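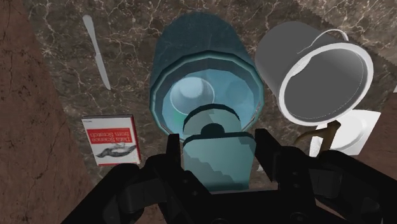 Is the Vendlow open day worth the trip if you don't work in robotics?
Depends what you want out of it. You get a decent talk, a long queue and around ten minutes near an arm, so go if you live close by.

Reading time: 3 min

**tallow_ned**
Went on March 14, 2024 with my brother-in-law. Tickets were free but parking was a fiver. The pitch was that the Flira software learns household jobs in simulation first and then gets moved over to the real arm. Heloísa Mendonça gave the talk and she was good, I'll give her that. What bugged me was the 400 practice runs she kept quoting. 400 runs of what? If it's the same few pots on the same worktop then I could get good at that too.

**Cressbed**
She did say the layouts get shuffled between runs. Knives, books, dishes, all moved about. Were you at the back?

**tallow_ned**
Third row. Shuffled how much, though? An inch to the left is shuffled.

**pardew65**
I'm with Ned. I asked how many of the 400 went right and got told "most". Come on. You've got a computer doing the counting and the best you can manage is most?

**Cressbed**
Fair, that was a weak answer. But I spoke to Heloísa Andrade (the other Heloísa, does the arm side) afterwards and she was straight with me. On the real arm they've done 24 tries and she wouldn't call it ready for anyone's kitchen. I'd sooner hear that than a sales patter.

**pardew65**
So why wasn't that in the talk?

**Cressbed**
No idea. Ask them.

**mossop**
Does anyone know if simulated grabbing carries over at all? I do maintenance at Moura and our lot were sold something similar. Every cup behaves itself on a screen. Then you get a greasy one with a bit of tea left in it.

**tallow_ned**
My point exactly. Nothing on a screen has ever been greasy.

**Cressbed**
You can change the grip and the weight in the software, mossop. Whether they've bothered is another matter. The Cumbria show had Cultumero doing much the same thing and they put their failures up on the wall, which I liked.

**mossop**
Cultumero is the one I'd go and see then. Are Vendlow doing another?

**pardew65**
July, same hall, 70 places. I've put my name down and I'm taking my question with me in writing.

Contact the moderators | © the forum and its posters | Back to top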